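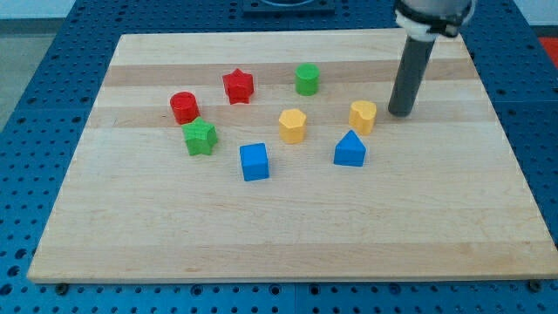
Home | Grants | Reports | Contact

Progress report: Jeltby reading rooms
March
By Ebise Endale

The Noten room opened on schedule and 22 families signed up. I'd be careful with that number. Signing up takes a minute, and by the second Friday many hadn't borrowed a book.

Fukura is still waiting on its lease. The landlord says two weeks, as he did last month. I would hold the remaining $2,000 until he signs.

Ayele wants longer hours. I haven't seen the demand.

Recent reports
Noten: opening costs
Ayele: winter attendance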